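Does a Drinks Fridge Belong in the Study Room?
Project report, Consumer and Household Studies, second term
Amirhossein Golestani and Manouchehr Ranjbar

Why we picked this

Our department's study room got a refrigerator in March. The request form said it would cut down on waste, save students money and keep people from leaving half-finished drinks all over the tables. We were asked to choose a shared object on campus and find out if it does what people say it does. We chose the refrigerator because we didn't believe the form.

We should say up front that one of us (Ranjbar) signed a petition against it. He thought the money should go to better lighting. We tried to keep that out of the results, but readers can decide for themselves how well we did.

What was claimed

The form made three claims that we thought could be checked by two students without a budget. The first was that students would buy fewer cold drinks from the Jivia machine in the lobby. The second was that drinks would be kept in the refrigerator and off the tables. The third was that a shared refrigerator would use little power compared with what it saved. The form also said it would "build community." We didn't know how to measure that and left it alone.

How we worked

We ran the project for 4 weeks. One of us visited the room in the morning and the other in the late afternoon, with no visits on weekends. On each visit we wrote down what was on the tables and other surfaces, and whether the refrigerator door was properly shut. We didn't open other people's bags and we didn't move any bottles, even when we wanted to.

We also put out a short paper survey in the room and in the hallway. We printed 200 copies and got back far fewer than we hoped. Several of the ones we got back had been used as coasters, and we counted those only if we could still read them.

For power use, we borrowed a plug-in meter from the Bakhtiari lab. The meter was left in place for one week, from Friday to Friday.

Bottles and where they end up

The second claim is the one we spent the most time on, and it is the one we trust least. Our notes have many entries for bottles standing outside the refrigerator and close to it. Bottled tea came up again and again. People seem to carry a drink all the way over to the refrigerator and then set it down next to it. In the survey we asked why. The most common answers were that the person was going to drink it soon, that the shelves looked full, and that they didn't want someone else to take it.

The "shelves looked full" answer bothered us. When we checked right after a survey was handed in, there was usually space on the lower shelf, but it was behind taller things. A person who opens the door for two seconds won't see it. We think this is a problem with how the shelves are set, and it could be fixed for free. The middle shelf can be moved up one notch. We asked if we could do that during the project and were told to wait until it was over.

The "someone will take it" answer is harder. We have no proof that drinks are being taken. Four students told us it had happened to them, and one of them later found her drink at home. Still, if people believe it, they'll act on it, and a bottle you can see from your chair feels safer than one behind a closed door.
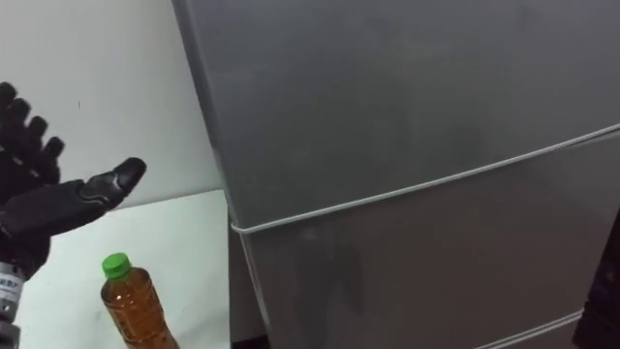
Drinks bought in the lobby

For the first claim we relied on what students told us. The company that fills the Jivia machine, Coneck, didn't answer our two emails, so we have no sales numbers. Most people who returned a survey said they buy "about the same" as before. A smaller group said they buy less. A few said they buy more, and one wrote that having a place to keep a second drink made her buy a second drink. This was the most believable sentence in the entire survey.

Self-reported buying is weak evidence. People don't remember what they spent on drinks last month, and we didn't either when we tried to fill out our own form. We would not use this part to argue for or against anything.

Power

The form said that running the refrigerator would cost "next to nothing." It gave no figure. Our meter reading for the week was lower than Ranjbar expected and higher than Golestani expected, so neither of us gets to be smug. The week we measured was a cool one with light traffic, and the door was opened less than usual. A reading in June would be more honest. We don't think one week should be multiplied up to a year, so we haven't done it, even though the course handout suggests it.

We did find the door slightly open on several afternoon visits. The floor isn't level at that end of the room and the door does not swing shut by itself. If a person has a bottle in each hand, it stays open until someone else walks by.

The organizer question

Midway through, a classmate suggested that we test the Ultness shelf organizer, a set of trays that is supposed to keep bottles in rows. We looked at the product page and decided against it. Buying trays for a shelf that already has space seemed like the wrong order. Set the shelf at the right height first, then see if there is still a problem.

What we can and can't say

We can say that having a refrigerator in the room hasn't ended the habit of leaving drinks out. We can't say it made no difference, because we have no notes from before March. This is the biggest hole in the project and we noticed it in week two, when it was too late. Anyone repeating this should take notes before the appliance arrives.

We can also say that the reasons people gave for leaving bottles out don't have much to do with cold storage. They have to do with trust, with not being able to see free space, and with being about to take another sip for three hours.

Suggestions

Move the middle shelf up one notch. Put a shim under the front feet so that the door closes. Leave a marker on a string for names. Do these before spending money on anything else, and have two different students check again next term. Ranjbar would still like better lighting.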